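Review: the Jondby hand grippers, after a season of folding clothes

I bought a pair of Jondby hand grippers for our small group in Toledo, and I have now used them long enough to say something useful. My work is to record people doing housework with cloth, so that a robot arm can later learn the same work. Before this we did everything by remote control, with two leader arms bolted to a bench. I will compare the two ways, as this was the question I had myself before I paid.

The idea is simple. You hold one gripper in each hand, you squeeze, the fingers close, and a small camera on top records what the fingers see. There is no robot in the loop while you record. You stand at the table and fold the jacket.

First, the fingers. They are curved and black, and they close toward each other like a claw. I worried about this shape, as most grippers I used before had flat, straight tips. For thick cloth I like the curve very much. You can push down on a fold, squeeze, and lift, and a good handful of fabric comes up. For a thin T-shirt it is less good. You often take two layers when you wanted one, and then you must put it down and try again. If your task is to separate thin layers, I would look for another tip.
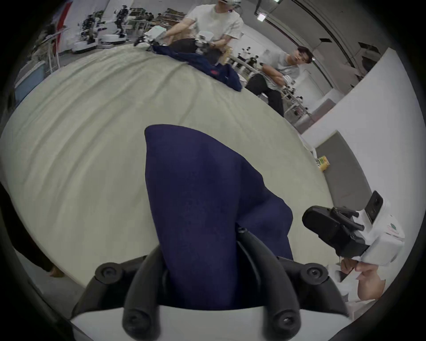 The weight is acceptable for the first half hour. After that my wrists begin to talk. We made a rule that one person records 40 folds and then changes with a partner, and since then I hear fewer complaints. My colleague Przemysław Głowacki has bigger hands than me and finds the handle too short. For me the handle is right, but the squeeze is stiff when the gripper is new. It became softer after two weeks.

Teaching a new person takes very little time, and this is the biggest difference from remote control. With our leader arms, a beginner needed several days before the movements looked natural. The arms were slow and you felt nothing of the cloth, so people made many small, nervous corrections, and the robot learned the nervous corrections too. With the Jondby pair, Jurgita Dambrauskienė joined us on a Saturday morning and her recordings were already good by lunch. Her movements look like the movements of a person who folds clothes. She also recorded more in that one day than I made in my first week on the arms.

There is a danger in this. A person's arm can do things that the robot's arm cannot. With the leader arms you find the limit immediately, since the arm stops. With hand grippers you can twist your elbow behind your back and the recording will look perfect, and only later does the robot fail to follow it. From our first 100 recordings we threw away many for this reason. Now I ask everyone to keep the elbows in front and to walk around the table less. The manual has one sentence about this. It should have a full page.
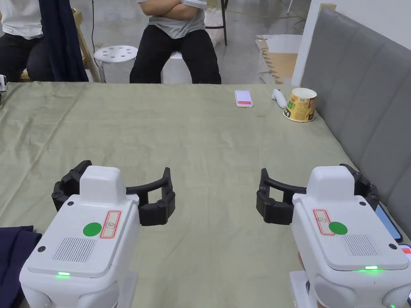

The status light is small but I can see it while I work, and I am thankful for it. Charging is by cable only. I would pay more for a stand where both grippers can sit and charge, because at present they lie on the table between the takes and the fingers collect lint. Clean the joints once a week with a dry brush. Do not use oil, it goes to the cloth.

The software is the weak part. It is made by Moritbridge, not by Jondby, and it feels like this. When the tracking is lost, you get a short beep and nothing else. You do not learn which hand was lost, or when. We had 3 long evenings of searching through files before we understood that fast turns of the left wrist were the problem. After an update in December the tracking is better, but the message is still only a beep. Export is fine and quick. With 1,000 recordings in one project the list becomes slow to scroll, so divide your projects early.

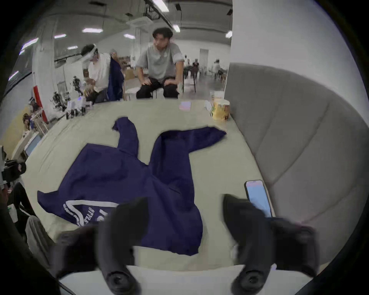
Hooded jacket laid out flat on the table, seen from between the gripper fingers.

About the table: use a plain cover in a light color that is different from your clothes. We tried a patterned one from home first and I regret it. Also fix the cover at the corners, or the fingers will pull it together with the sleeve.

I tested the Westivier pair for a short time too, at a friend's lab. It is lighter and the message screen is much better, but the fingers are straight and a thick hood slipped out of them often. For kitchen work with small hard things I would choose Westivier. For jackets and towels I stay with Jondby.

Would I buy it again? Yes, for cloth, and if you have patience with the software. I did not sell the leader arms. We still use them when the robot makes a mistake in the middle of a task and must be shown how to get out of it, and hand grippers do not help there. I give four stars from five. The missing star is for the beep.

Contact the reviewer | Copyright, all rights reserved | Back to top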